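[Hemmin-list] Re: Bathroom shelf swap, and what everyone brought back
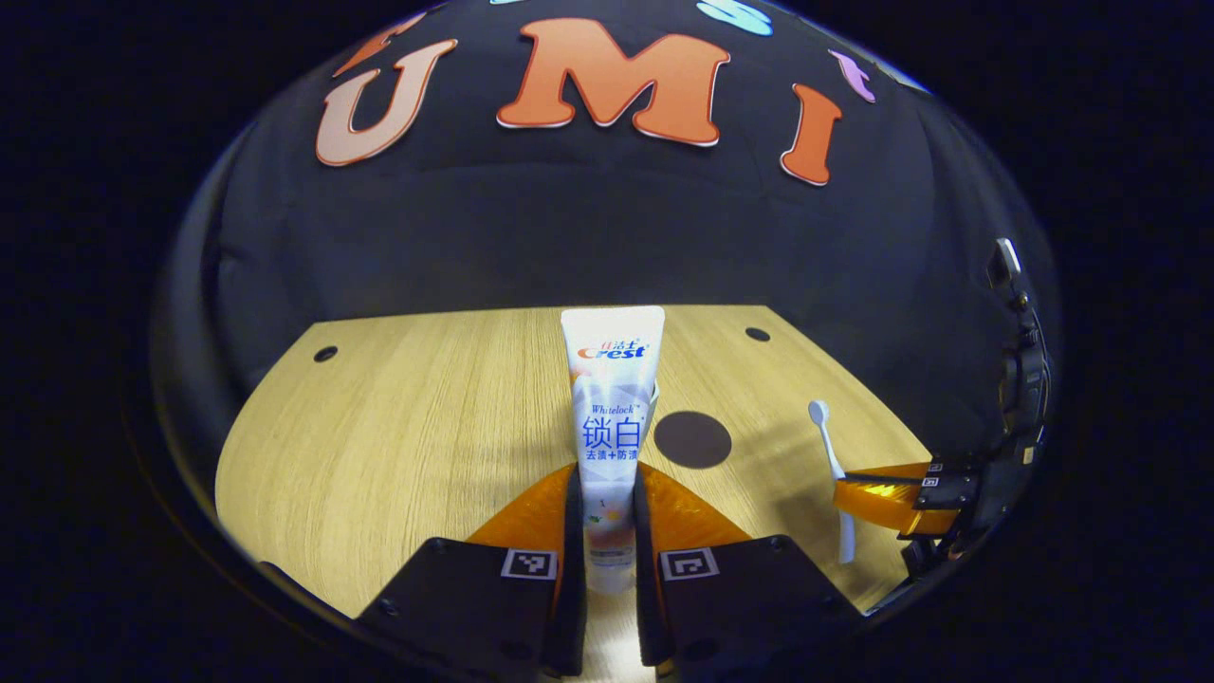

Hi all, I've been meaning to answer Theerawat's message all week and now I have a cup of tea and a free evening, so you're getting the long version. Toothpaste is my favorite thing to bring home from a trip and always has been. Other people do fridge magnets. I go straight to the nearest supermarket, find the aisle with the dental stuff and stand there grinning like a kid. You get a brand you've known since you were four years old and it's wearing completely different clothes! My new favorite is the Crest with "Whitelock" in small blue letters and then 锁白 underneath, much larger, so you know right away which one matters to the people buying it. I love how plain the tube is, nearly all white, with those faint peachy drawings down toward the cap end that you don't even notice at first.

Theerawat Siriwan wrote:

> I am putting together the next swap box and would like to know
> two things before I do.
>
> First, does anyone really want toothpaste and soap in it again?
> Last time we had 4 tubes and I think three of them came back to
> me. The tea and the stationery all went on the first day.
>
> Second, if yes, can the people who send these things please write
> a line about what they are? Boonmee opened one that she thought
> was hand cream. She was very nice about it.
>
> The box goes to Oskari first this time, then Štěpánka, then
> wherever the list sends it.
>
> Theerawat

To your first question: yes! Please! If three of them came back then send them to me, I mean it. I think the trouble last time was that they were at the bottom under the tea, and by the time anyone got down that far they had already filled their bag. Put the toiletries in a separate pouch on top and I bet they go.

To your second: completely fair, and sorry to Boonmee, because I'm fairly sure that was mine. (The one with the green stripe? It did look like hand cream. I bought it thinking it was hand cream.) So I'll start now and do my line for the Crest properly. The two big characters are 锁白, suǒ bái, "lock white," so the English name is pretty close to a straight translation, or the other way around, I don't know which came first. The smaller line under it says 去渍+防渍, and that one took me a while with the dictionary. 去 is remove and 防 is guard against, and 渍 is a stain, so it's "stain removal plus stain prevention." Same character on both sides of the plus sign, which I find very pleasing to look at. There's a red Chinese brand mark too, sitting over the Crest name. Montri, you read far better than I do, so correct me if I've mangled any of that.

I can't tell you whether it locks anything. I drink too much coffee to be a fair test.

While I'm at it, some thoughts on keeping these things, since a few of you asked on the old thread and I don't think it ever got a real answer:

Tubes with a wide flat cap go on the shelf standing on the cap. It keeps the paste down at the business end, and you can read them all in a row like books. I used to lay mine flat in a drawer and I'd lose track of what I had, and then I would buy a second one of something I already owned. The ones with a little narrow cap won't stand, so they go in a mug.

Use them. I know this is a sore point with the collectors! But I had a whole shelf of "good" ones I was saving and when I finally opened the oldest it had gone grainy and separated, and it was a lovely one too, licorice, from a pharmacy in Liltavska. These days I open everything, and when it's finished I slit the tube down the seam, rinse it, flatten it and keep the printed front. They dry nicely between two sheets of kitchen paper with a heavy book on top. I have 346 fronts now in three binders. The laminate kind springs back a bit, so give it a couple of nights under the book. The old metal ones stay flat forever but watch your fingers on the edges.

Write the place and the month on the back before you file it. I did not do this for the first 200 and I regret it every time I open that binder. There's a whole page that I'm fairly sure came from one trip to Brarden but I couldn't swear to it.

And if you're mailing a tube in the box, put it in a zip bag with the cap taped. Štěpánka will remember the mint notebook.

Oskari, since you're first: could you measure the inside of the box when you get it? I have a flat plastic pouch that I think would fit across the top, and I'd be happy to donate it for the toiletries. It came from Sadus with a set of towels and has just been sitting in my closet. If it's too wide I'll find something else.

One more thing and then I'll stop. Does anybody have a source for Japanese salt toothpaste, the old-fashioned kind – not the gel? I had one years ago and finished it before I started keeping the fronts, and I've wanted another ever since. I'll trade generously. I have two spare rose soaps, a tin of tooth powder I haven't opened, and more hotel sewing kits than any one household needs. I also have doubles of about a page of fronts, mostly from pharmacies, if any of the binder people want to swap by letter and save the box for the heavier things.

I'm away for part of May, so if the box could reach me either before that or well after, that would be perfect. I'll be near a big supermarket for most of the trip and I'm taking requests! Tell me a flavor and I'll look. Montri, I already have you down for the jasmine tea one.

Theerawat, thank you for doing this again. I know it's a lot of tape and a lot of standing in line at the post office, and I look forward to it every single time.

Warmly, and with very clean teeth,

Your friend with the three binders

P.S. Boonmee, if you still have the green stripe one and don't want it, I'll take it back. I never got to try it.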